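Zomari Paper Records: second progress report to the Bostance Fund

Prepared by Latifa Bennani, February

Where we are

The first report ended with a promise that the next one would contain fewer complaints about shelving. I have kept it as far as I could, and readers in a hurry may skip the section on furniture.

The grant of £3000 was for three things: to list the Zerouali papers, to put them into folders that don't eat them, and to house the working set somewhere people can get at it without a stepladder. The listing is ahead of where we said it would be. The folders are slightly behind. The housing is the subject of much of what follows, for which I apologise in the sense that I am sorry it is long.

For anyone new to the file, the Zerouali papers are the business records of a family upholstery firm that traded for three generations and threw away very little. They came to Zomari in banana boxes. There are order books, letters to customers, letters from customers (shorter, ruder), fabric cards, wage sheets and a remarkable quantity of correspondence with one landlord about one drainpipe. The family have been patient and kind throughout, including about the drainpipe.

Listing

541 items now have an entry in the list, against a target of 500 for the whole of this period. An item can be a single letter or a whole order book, so the figure flatters us in some weeks and insults us in others. Each entry gives a date where there is one, a line on what the thing is, and where it lives. The last column has been changed more often than the other two put together.

The order books went faster than expected. Whoever kept them in the middle years had a clear, round hand and wrote the year at the top of every page, and I would like to shake that person's hand. The wage sheets went slower. They are in pencil, on thin paper, folded in four, and each one has to be opened out and left under a weight before it can be read without shouting.

I have stopped trying to date the undated drainpipe letters from the temper of the writing. It was a good theory. It put two of them before the building was rented.

Folders and binders

We planned to use 70 binders for the whole collection and that still looks right. The loose sheets go into clear pockets and the pockets go into binders, which lie flat and do not stand. This has been argued about. Standing binders look like an office and take up less room; flat ones sag less and can be lifted out with both hands, and you can open one where it lies if you only want to check a page. Flat won. It does mean that a shelf fills up quicker than anybody's drawing of it suggested.

All the working binders are blue. We ordered "assorted" and blue is what assorted meant. Labels are small, white and square, one to a binder, and I would now choose a larger one. There is room on them for a number and very little else, so the number has to match the list, and on the whole it does.
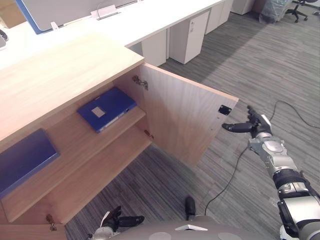 The low cabinet with its right-hand door open; two dark blue binders lying flat on the shelves.

The first trial layout was deliberately thin. We put very little in and then spent a while taking it out and putting it back, to see how much elbow each shelf needed. The upper shelf is easy. The lower one asks you to bend and reach, and anything pushed well back has to be fetched by someone who doesn't mind kneeling. We have decided that the lower shelf is for things that are wanted once a year, and have moved the drainpipe down there with due ceremony.

Furniture

The cabinet is low, in a light oak colour, and came from Sustov on the second attempt. The first delivery was a very handsome wardrobe. Once that had been sorted out the right one arrived, and it is a good plain piece of furniture which doubles as a worktop. The flat top has turned out to be worth as much to us as the inside. Binders get opened on it, lists get corrected on it, and I regret to say that cups have been seen on it. Cups are now banned from it, and the ban has held for anyone I can see from my desk.

The doors swing well clear of the shelves, so a wide folder can come straight out without being tilted. That was the thing I most wanted and had least hope of getting. Against this, an open door sticks out at shin height, and everyone who works in the room has now learned this separately.

The door has a small black magnetic catch at its edge. The catch is better than a latch for people with their arms full, and I would ask for the same again.

Keys

We said in the application that the papers would be kept under lock and key. I can report that there is a lock and that there is a key, and that the two are seldom apart.

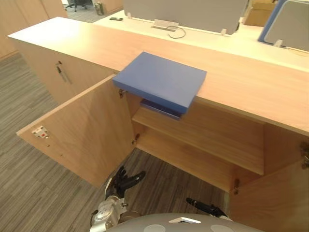

Cabinet doors open, key in the lock of the closed section on the left. The blue board on top juts out over the front.

Leaving the key in during working hours is the sensible arrangement and I defend it. Taking it out at night is the other half of the arrangement and has been patchier. We now have a hook for it in the office, and a line on the closing-up sheet, between the windows and the heating. A second key is still owed to us. Sustov say it is on its way, in the tone of people who once sent a wardrobe.

We have also made a rule about things left sticking out over the front of the top. A board or folder left half over the edge is an elbow away from the floor, and the person who put it there is never the person whose elbow it is. The rule is that whatever you set down on top goes right back, or goes away.

Boards and dividers

A small part of the budget, under the heading of sundries, was for stiff boards to go between groups of papers. They carry loose sheets from shelf to table, and they stop a pile of thin paper from bending when it is lifted by one corner, which is how piles of thin paper are always lifted. We began with offcuts of card. The card curled. Rigid sheets cost more and don't curl, and having tried both I would rather have six of the second than a cupboardful of the first. Six is also what the sundries line will bear. 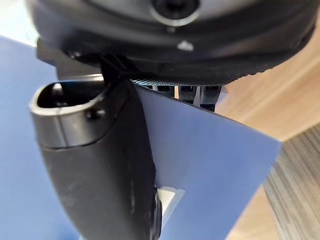 Light blue panel, with its crisp, straight upper edge.

A straight edge matters more than I had supposed. Half the work of squaring up a stack of old letters is having something true to tap them against, and the letters themselves are no help, having been torn off pads by people in a hurry. We are keeping the pale colours for carrying and the dark ones for storage. It is a system you can explain in one breath, and it means that anything pale found in the cabinet at the end of the day has been forgotten there and should be rescued.

The cards of fabric samples remain a problem. They are thick at one end and thin at the other and slide off any surface that isn't level, so they will not go into pockets, and a board on top of them tips. For the moment they are in their original shoebox, inside a newer shoebox. I have asked for advice from a textile collection and will report what they say, unless it is "buy a plan chest".

The room

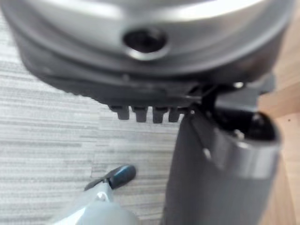 The papers need a room that can be kept clean without a great upheaval, and by and large we have one. It gets a sweep at 8.30 before anything is opened, and another look when the last folder has gone back. Old paper sheds: little brown crumbs from the edges of the order books, rust from pins, the odd flake of glue. The floor is pale, and that suits us very well, as a bit of dark card or a fallen pin stands out on it and can be picked up while we still know which folder was open. It also shows up everything else, so the room tends to look dirtier than the one next door, where the carpet is the colour of gravy and has kept its secrets for years.

Pins deserve a sentence of their own. The firm pinned everything. Invoices were pinned to letters, letters to swatches, and in one case a bus ticket to a complaint. We take the pins out, note that there was one, and keep the papers together in the same pocket. The pins go in a jar. There is now rather a lot of jar.

Light is still uneven. It is bright and warm over the top of the cabinet and falls away inside, so that the back of a shelf is in soft shadow when the front edge is perfectly clear. I mention this as the cause of two "missing" folders, both of which were present throughout. A clip-on lamp has been priced and can come out of sundries if the Fund has no objection.

Money

Most of the £3000 has gone where we said it would. The cabinet came in at the quoted price once the wardrobe had been credited. Binders and pockets are paid for. The boards ran over a little and the labels under a little, and between them they nearly cancel out. Nothing has been moved between headings without a note, and the notes are attached, along with the receipts and a letter from Sustov that I have included mainly for its prose.

What did not go well

The numbering was changed once, in the first month, and should have been settled before a single label was written. Some binders still carry the old number under the new one. The list is right and the labels are catching up.

I underestimated the wage sheets. I allowed them the same time per item as the letters, and they have taken more than twice that.

The visit by the Zerouali family had to be moved. It is now planned for the end of the next period, and they have asked to see the order books and, with some feeling, the drainpipe.

Next period

Finish the wage sheets. Relabel the binders that need it, with bigger labels. Get the second key. Find a home for the fabric cards that is not a shoebox. Write the short guide to the list, so that someone who has never met me can find a letter from it in one go, and then try it on someone who has never met me.

A draft of the guide will come to the Fund before it goes to anyone else. Comments on it are welcome, as are spare plan chests.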